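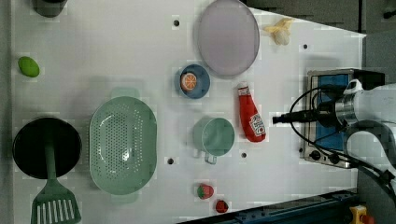 I've been making candied citrus peel since the winter I lived over the bakery in Bornstead, and people still look at me funny when I say it's the easiest thing I cook. You need fruit, sugar, water and a free afternoon, and that's pretty much the list! Get your stuff out on the table before you start, because once the sugar is going you won't want to be digging through cabinets. I like a colander with lots of small round holes like the sage-green one, a black pan, a slotted spatula, a bowl and a big plate. Oranges are where I'd start, and a lime is a nice extra if you like things a little bitter. Banana peel goes in the compost (yes, I've been asked, and no, I haven't tried it).

What goes in

4 thick-skinned oranges
1 lime, if you want it
600 grams of white sugar, plus more for rolling
600 ml of water
A pinch of salt

Weigh the sugar if you can. I used cups for years and every batch came out different.

Getting the peel off

Scrub the fruit really well under warm water. Cut off both ends, score the skin from top to bottom in quarters, and work your thumb under each piece. It should come away in four nice petals. Leave the white part on! I know every recipe for everything else tells you to scrape it off, but that's what soaks up the syrup and goes all chewy. Slice the petals into strips as wide as a pencil. Lime skin is thinner and clingier, so use a small knife and don't fuss if it tears.

Eat the insides, or juice them. I usually eat one standing at the sink and save the rest for breakfast.

Boiling out the bitter

Put the strips in the pan, cover with cold water, bring to a boil and let it bubble for ten minutes. Tip the whole lot into the colander, rinse, and do it again with fresh water. Then one more time. My friend Alper Kılıçarslan does it only twice and swears by it, and his is very good, but it's got a bite that my kids won't go near. Keep the lime in a separate batch if you don't want it flavoring the orange.

The syrup

Sugar, water and salt go into the empty pan over medium heat. Stir until the sugar disappears and then stop stirring, or you'll get crystals up the sides. Add the drained peel and turn it right down. You want lazy little bubbles. I leave mine 50 minutes and poke at it now and then with the spatula, just pushing the strips under. They're ready when they look like stained glass and the syrup has gone thick. If you own a candy thermometer, mine reads 112 Celsius when I turn it off.

Lift the peel out with the slotted spatula and let it drip back into the pan. Please be careful with this part, hot syrup sticks to you.

Drying and rolling

Spread the strips on a rack over a tray and leave them for 24 hours. In July, when the kitchen is sticky, I give them longer. They should feel tacky, like the back of a stamp. Then put sugar in the bowl, toss a few strips at a time, and lay them out on the plate until you've done them all.

They keep for a month in a jar with a tight lid. And save that leftover syrup! It goes in iced tea, over yogurt, and into the cake I make for the Murkley summer fair. I'll get the cake recipe typed up once I find the card it's written on.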